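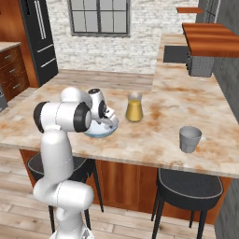 Tip 4: Price the counter before you price the arm

I got this one backwards, so learn from me! I spent most of February comparing arms (the Umon, the Vatance, a used Singhal I nearly bought at midnight) and never once measured my island. An arm needs a spot for its base, room for the elbow to swing out, and then clear counter past that for whatever you want it reaching for — a bowl, a jug, a cup. Mark the whole area with painter's tape and live with it for a week. Mine ate up 33 inches of the place where we chop everything.

Pull the bar stools into it too. If somebody sits there for breakfast, that seat is gone while the arm is running, so plan for it.

Now the money. I set aside $1,000 on top of the arm itself and split it up on paper first. A spare set of fingertips from Rullow was $49, and a non-slip mat was $25. An electrician for a proper outlet took the biggest bite, and I'd get that quote before anything else. Stone counters — ask how the base mounts! My friend Doaa Soliman had to pay for a clamp plate she hadn't budgeted for, all because she didn't want holes in her marble.

Glass bowls are fine to plan around, but buy two of the same one. You'll want the spare.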